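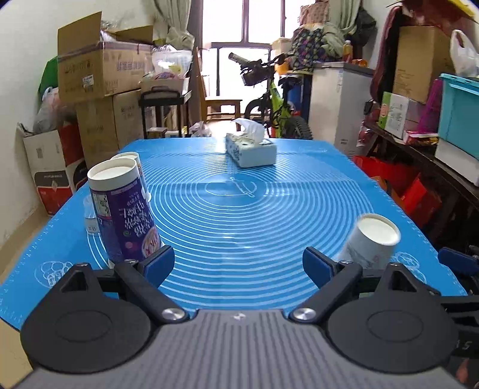
Student Project Gallery: Hand-Held Manipulation
Rosbridge Technical College, Department of Automation

Home > Student Work > Galleries > Hand-Held Manipulation

This gallery presents work from the Hand-Held Manipulation project, a two-term course for second-year students in the Department of Automation. Students in the course carry out everyday tabletop tasks with a two-finger gripper held in the hand, and the recordings are later used to train a fixed robot arm in the Saarinen Laboratory. The course is taught by Volker Strobel. Darcy Landry supervises the practical sessions and maintains the equipment.

Project teams may work in the laboratory or at an approved location off campus. The department encourages the second option, as the arm is expected to cope with ordinary rooms and ordinary household goods.

The gripper

The black fingers are fastened with screws at the base and can be removed for cleaning or replacement. Each carries a blue pad at the tip, where contact with the object is made. Students inspect the pads before a session and report any that have begun to lift at the corners. A gripper with a damaged pad is withdrawn until Darcy Landry has signed it back in.

The work surface

Teams choose their own surface, subject to approval. A blue silicone mat of the kind sold for rolling dough has been adopted by several of them. The printed circles and the measurement marks along the edges give students a simple way to describe a starting position in their notes, and the same position can be found again at the next session. Lightweight objects also slide less on silicone than on the bare laboratory benches.

Objects in use

The object list is kept short during the first term. Canisters, paper cups, small bottles and tissue boxes are all permitted. Glass and open liquids are not.

The paper cup is the standard first exercise. It is attempted upright and on its side, and the two cases are logged separately. A cup on its side must be gripped gently enough that the wall does not fold, and many students find it the harder of the two. Tall canisters are introduced once the cup has been completed to the instructor's satisfaction. When two canisters stand one behind the other, the front one is to be moved first.

Tissue boxes are reserved for the second term. The task is to draw a single tissue without moving the box, and a trial in which the box shifts is recorded as incomplete.

How the sessions are run

Teams consist of 4 students. One holds the gripper, one resets the objects, one keeps the written log, and one watches the recording for dropped frames. Roles change after every set of trials. A session ends after 5 sets, or earlier if the student holding the gripper reports a tired wrist.

By the end of March the teams had submitted 654 accepted trials. Trials are reviewed by a member of a different team before acceptance, and the reviewer's initials appear in the log beside each entry. Rejected trials are kept in a separate folder and discussed at the monthly review.

Software

Recordings are checked in Dikelum, the department's own viewing tool, which was written by an earlier group of students and is still maintained by the programming club. Current students may propose changes through the course page. The most recent addition allows a reviewer to mark the moment of first contact between the pads and the object, and its use is now required for all cup trials.

Remarks from the instructor

"Students arrive expecting that the difficult part will be the programming," writes Volker Strobel in his introduction to the course handbook. "Much of their first term is spent learning to pick up a cup the same way twice, and to write down what they did so that another person can follow it."

Presentation and assessment

Each team presents its work at the Ultuvis Student Showcase at the close of the second term. The presentation includes a live demonstration with the hand-held gripper, followed by the robot arm attempting the same task. Assessment is based on the written log, the quality of the accepted trials and the presentation. Success of the arm on the day of the showcase is not graded.

Use of images

Photographs in this gallery may be reproduced for educational purposes with credit to the Department of Automation, Rosbridge Technical College. Requests for other uses should be addressed to the department office.

Related pages
Course handbook
Equipment loan and return
Ultuvis Student Showcase
Saarinen Laboratory safety rules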